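Zumance Dried Mushroom Blend, Soup Cut

Home > Pantry > Dried Vegetables and Mushrooms

$11.00 per 3 oz bag
In stock – ships from our Groltodport warehouse

A mix of dried shiitake, oyster and porcini, sliced thin for soups, gravies and risotto. The pieces are small enough to go straight into a simmering pot, and they soften in nearly 30 minutes. For stir-fries or omelets, soak them first in warm water and squeeze them out before they go in the pan.

The porcini gives most of the flavor. Shiitake adds chew, and the oyster mushrooms mostly break down and thicken the liquid a little. We changed the mix in February after customers asked for less shiitake, so bags bought before then will taste slightly different.

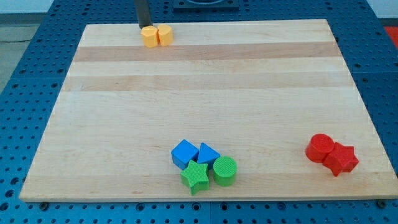
Soaking liquid should be kept. Pour it through a coffee filter or a folded paper towel to catch any grit, then use it in place of part of the broth. It freezes well in ice cube trays. Once soaked, the mushrooms can be chopped finer if you want them for dumplings or a pasta filling. A plain wood board is fine for this, and pale maple like this one can pick up a brown mark from the porcini, so rinse it soon after you finish. A splash of the liquid is also good in pan sauce, but go easy on added salt until you have tasted it.

Ingredients: dried shiitake mushrooms, dried oyster mushrooms, dried porcini mushrooms. No salt or preservatives added.

Storage: Keep the bag closed in a cool, dry cupboard. After opening, move the mushrooms to a jar with a tight lid. If they bend instead of snapping, they have taken on moisture and should be used that week.

Item number: 109
Also sold in: 1 lb bag (Mfinanga line, whole caps only)

Shipping and returns
Orders go out by Podbridge ground service. Unopened bags can be returned. We can't take back opened food, but write to us if a bag arrives torn or damp and we will replace it.

Page updated 18 July 2020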